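Chapter 4
Where Do the Examples Come From?

I used to think the clever bit was the training. Then I spent a September with Rafia Lodhi on the Mohmand set, and I changed my mind!

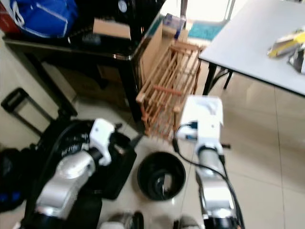
You want the robot to cope with ordinary clutter (bags, bins, bottles), so you leave the clutter in.

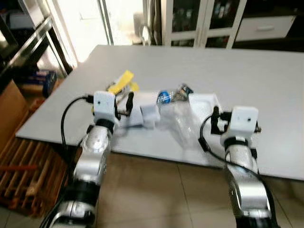 We ended up with 3617 runs, and Rafia threw out nearly 800 of them. I sulked, but she was right – a muddled run teaches muddle.

4.1 Floor jobs
Reaching down low is a different skill, so record it separately.
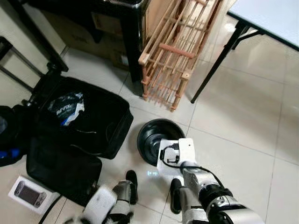
4.2 Table jobs
Start with these if you're new. Keep your notes short, and write down which view each clip came from.

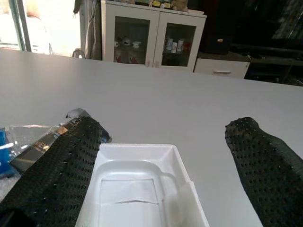
I'd do 17 runs, stop for tea, then watch them all back before recording any more.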